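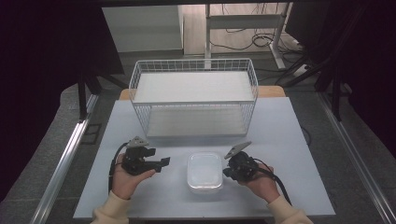
Garder son levain quand on part trois semaines

Chaque été je reçois les mêmes messages paniqués : « je pars, qu'est-ce que je fais de mon levain ? » Alors je mets tout ici, une bonne fois, et je vous renverrai vers cette page sans aucun remords.

Le mien s'appelle Châu. Il a quelques années, il sent la pomme verte et un peu le yaourt, et il a survécu à deux déménagements, à une panne de frigo à Gotthorpe (quand je louais là-bas, une cuisine minuscule avec vue sur un parking) et à une belle-sœur qui l'a pris pour de la colle à papier peint. Bref, c'est costaud, un levain. Beaucoup plus qu'on ne le croit !

Ce qu'il vous faut

Votre levain, en forme si possible
De la farine, T80 ou T65, peu importe
De l'eau du robinet
Une petite boîte avec couvercle ou un bocal
Du papier cuisson si vous partez longtemps
Une balance, même vieille, même moche

Moins de trois semaines : la méthode ferme

C'est celle que j'utilise presque toujours. La veille du départ, je prends 33 grammes de levain bien actif, j'ajoute le double de farine et juste assez d'eau pour obtenir une boule qui ne colle plus aux doigts. On est très loin de la pâte à crêpes habituelle, je vous préviens, la première fois on a l'impression d'avoir raté quelque chose. Non non, continuez. Pétrissez une minute ou deux, roulez la boule dans un peu de farine et posez-la dans la boîte.

Ensuite je la laisse une heure sur le plan de travail - pas plus en plein été, sinon elle part au galop - et hop, au frigo, tout en bas. Une pâte ferme fermente lentement, et avec le froid par-dessus, elle se met presque en pause.

Le couvercle, on le pose sans le verrouiller. J'ai eu une fois un bocal fermé à fond qui a fait « pop » en pleine nuit, j'ai cru à un cambriolage. 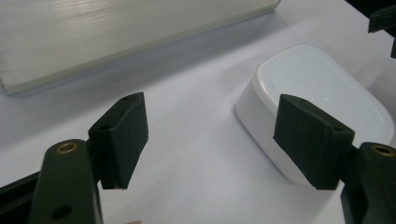 Dindo Navarro fait autrement : chez lui le levain reste liquide, bien nourri le matin du départ, et il le retrouve au bout de deux semaines avec une couche de liquide brun qu'il remélange sans se poser de questions. Il trouve ma boule ferme très compliquée pour pas grand-chose et il m'écrit que son pain du retour lève tout aussi bien.

Bon, je veux bien le croire ! Pour deux semaines, le liquide passe. C'est après que ça se gâte chez moi, il devient très acide et il me faut plusieurs jours pour le rattraper. Si vous aimez le pain qui pique un peu, tentez. Et si vous préférez jeter le liquide brun au lieu de le remélanger, jetez-le, votre levain sera simplement un peu plus épais.

Plus d'un mois : les paillettes

Là on sèche. Étalez une couche très fine de levain actif sur du papier cuisson, avec une spatule ou le dos d'une cuillère, vraiment fine, on doit presque voir le papier à travers. Laissez sécher à l'air libre dans une pièce pas trop humide. En février, avec le chauffage, ça m'a pris une journée. En juin, deux bonnes journées et un torchon par-dessus à cause des moucherons.

Surtout pas de four ! Même à 50 degrés je me méfie, le mien chauffe n'importe comment. Le jour où j'ai voulu gagner du temps, j'ai obtenu de très jolies chips et un levain parfaitement mort.

Quand ça casse net, émiettez, mettez en boîte et rangez dans un placard. La dernière fois, j'ai récupéré 74 grammes de paillettes, de quoi en donner à tout l'immeuble. J'en ai envoyé une enveloppe à une amie à Penham, le courrier a traîné, et le levain est reparti quand même.
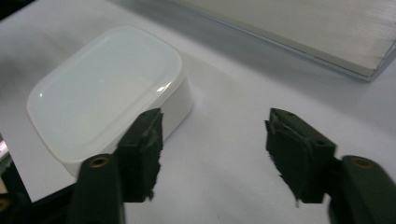 Une boîte basse avec couvercle, le format que je préfère.

Au retour

Pour la boule ferme : sortez-la du frigo, enlevez la croûte s'il y en a une, gardez le cœur. Délayez une cuillère à soupe de ce cœur dans de l'eau tiède, ajoutez la même quantité de farine que d'eau, mélangez, attendez. En général il bulle dans la journée. Refaites un rafraîchi le soir, un autre le lendemain matin, et vous pouvez faire du pain.

Pour les paillettes, c'est plus long. Couvrez-les d'eau tiède, laissez ramollir deux heures, puis ajoutez de la farine jusqu'à retrouver la texture que vous connaissez. Comptez 3 jours, parfois quatre. Le premier jour il ne se passe rien du tout et on se désespère (moi en tout cas, à chaque fois, alors que je le sais très bien). Le deuxième, deux bulles timides. Et puis d'un coup ça monte.

Pour le premier pain, restez simple. Je fais une miche de 900 grammes, à la farine blanche avec une poignée de seigle, en laissant pousser plus longtemps que d'habitude. Elle sera peut-être un peu plate, et très bonne grillée avec du beurre salé.

Quand faut-il jeter ?

Une odeur de vernis à ongles, ce n'est pas grave, il a faim. Une pellicule grise ou du liquide brun, pas grave non plus. Par contre du rose, de l'orange ou du duvet de moisissure, poubelle, on lave tout et on recommence avec une réserve de paillettes. D'où l'intérêt d'en avoir toujours un peu d'avance - j'en garde au fond du placard à thé, dans une vieille boîte Drernonell, avec la date au feutre sur le couvercle.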